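Povlow Repair and Reuse: progress report to the Soria Fund

Period covered: spring, up to the end of June

Hello again, and thank you for your patience while I got this one written up! It's been a busy few months on the desktop side of the project, and most of what I want to tell you is about the big black towers and the parts that go in and out of them.

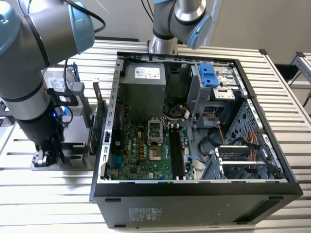
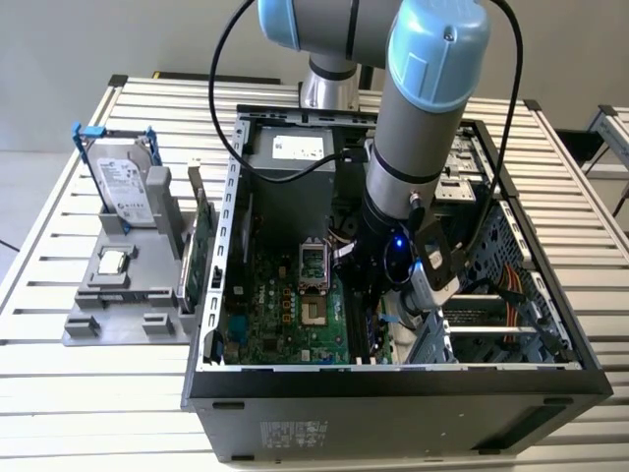
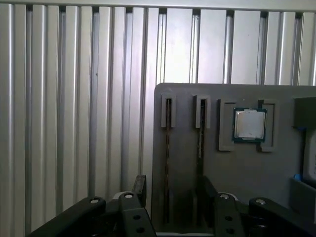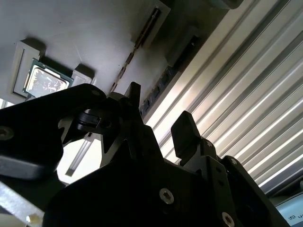 The first two views: an open tower on the slatted table, with its processor socket empty and a hard drive standing to the left.

We've now been through 89 desktops from the Sirkau office clearance, which is 13 more than I promised you in the last report. The towers are laid on their sides with the panel off, and I can't tell you how much easier that makes life – you can get at the memory slots without skinning your knuckles on the drive bays (I speak from experience).

The parts holders were the other big job. I'd budgeted for one design and we ended up trying six, mostly because the slots for the cards were either so tight you had to wrestle with them or so loose that everything leaned. The grey ones are the version we've settled on. Cards and drives stand upright, the processor gets a little recess of its own, and when it's time to put a machine back together you can see at a glance what's still waiting to go in. I'm very pleased with them!

Now for the less cheerful bit. Old hard drives are still holding us up. Wiping them takes ages, a fair few fail the check afterwards, and I badly underestimated how many replacements we'd need. I've moved £2,887 from the transport line to cover drives, as we agreed by email, and that should see us through the summer. Transport is fine without it, as Ó Gríofa have been letting us share their van on a Friday.

Cables are a smaller headache. Every make of tower seems to route its power leads differently, so I've started a folder of notes on which bundle goes where. It's scruffy but it gets used, and I'd like to tidy it up and print it properly before autumn.

Next on the list is the second batch from Sirkau, which should be with us in the first half of July. I'll also send the updated budget sheet separately, with the drive spending shown on its own line as you asked. If you'd like to come and see the work table for yourselves, mornings are best – just drop me a line first and I'll put the kettle on.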